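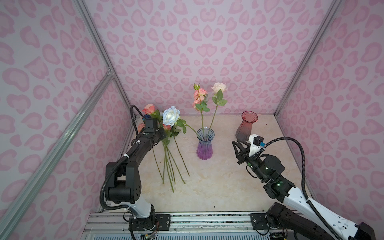 Small Volumes, Long Queues: How One Core Lab Rebuilt Its RNA Workflow

By Davina Niven
December
14 shares | 6 comments

The sequencing core at Flellbridge handles RNA from four departments and a handful of outside clinics. Most of what comes through the door is poor. Samples are scraped from fixed tissue sections, eluted in whatever volume the sender had on hand, and labeled in pencil. In the last budget year the core took in 1601 tubes, of which 976 fell below the input amount its standard library kit was rated for.

Until recently, those samples went into a separate queue. Marion Moncrieff, who runs the bench side of the core, would hold them until there were enough to fill a plate, then run them with extra cycles of PCR to make up for the low input. The libraries passed quality control in most cases. The data were another matter. Duplicate rates climbed with every added cycle, and the number of genes detected per sample fell off sharply once input dropped under 20 nanograms.

"You can amplify your way to a nice trace on the fragment analyzer," Moncrieff says. "It tells you there is DNA in the tube. It doesn't tell you how many different molecules you started with."

The core's first step was to measure the loss. Carleen Ormsby, the staff analyst, asked for molecular barcodes to be added at the ligation step, so that each starting fragment carried its own short tag before any amplification took place. With the tags in place, she could separate true duplicates from fragments that happened to share a start and end point. The result moved the blame. Ligation was losing more material than anyone had assumed, and the extra PCR was hiding it.

Two changes followed. The adapter stock, which had been kept at a single strength for all samples, was split into three dilutions matched to input. Too much adapter in a low-input reaction gives adapter dimer, a short product that binds to the flow cell and takes up reads. Too little leaves fragments without a tag. The bench now picks the dilution from the fluorometer reading taken on arrival, and the reading is repeated if the tube has been frozen in between.

The second change was to the cleanup. The old protocol used two rounds of magnetic bead selection after ligation. The new one uses a single round at a slightly lower bead ratio, with a longer bind and a slower elution at room temperature. Recovery went up. So did carryover of dimer, though not by enough to matter at the new adapter strengths.

Ribosomal RNA depletion was left alone at first. Sheena Carnegie, who manages purchasing and also trains new users, had a contract with Umex for the depletion probes and saw no grounds to break it. The probes were designed for intact RNA, however, and on degraded samples they left gaps. Short pieces of ribosomal RNA that fell between probe sites came through to the sequencer. A tiled probe set from Semple closed most of those gaps in a side-by-side run and is now used for fixed tissue only. Fresh samples stay on the Umex set.

Not everyone is convinced. Fiona Mowat, whose group at Flestden sends liver biopsies to the core, points out that changing the chemistry partway through a study creates a batch effect that no software fully removes. Her group asked for the old protocol to be kept running until its last samples were in. The core agreed and charged a setup fee for each plate.

Hands-on time for the new workflow is over 6 hours for a full plate - longer than before, mainly because of the dilution step. Moncrieff has a draft plate map that groups samples by input before they reach the bench, which should cut the number of tip changes. It has yet to be tried on a full run. The low-input queue itself is gone, and those tubes now share plates with everything else.

6 comments | Share this article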